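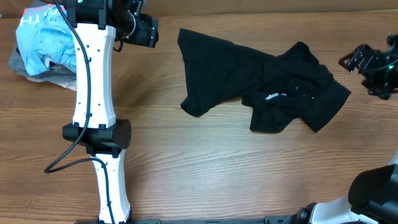

Council candidates have discovered household tips. The leaflet that came through my door in May, from the Akande campaign in Clermont ward, gave its whole back page to "saving money at home", with one line at the bottom on what he would do about the bus cuts. I tried the lot. The clothes advice was to lay dark things out on a table instead of running the dryer, and a black garment spread unevenly over a wooden tabletop, bunched up towards the middle, takes up a good deal of room where people want to eat. The leaflet says this saves £190 a year. No working is shown.

Leaflets themselves
Glossy ones are no good for windows, whatever Katia Longo's newsletter claims. They smear. Plain newsprint does the job with a splash of vinegar. Glossy ones don't compost well either.

Window posters
Use a weak flour paste on the glass. Tape leaves a line that takes an evening with white spirit. Warm soapy water shifts the paste. Test a corner first if the frame is painted.

Garden stakes
Both parties will offer to knock one in for you. Ask where the pipe runs. Dénes Boros had his through a hose. If the ground is hard, soak it overnight.

Draughts
Beatrice Mfinanga's side promised free draught strip to 642 homes. By my last count from the council papers, 303 had it. Buy your own, clean the frame with a dry cloth, and press it on when the room is warm. Foam lasts a winter or two. Brush strip costs more and I'd pay it.

Rosettes
Cold water, no bleach, and keep them away from white shirts. The blue ones run worst.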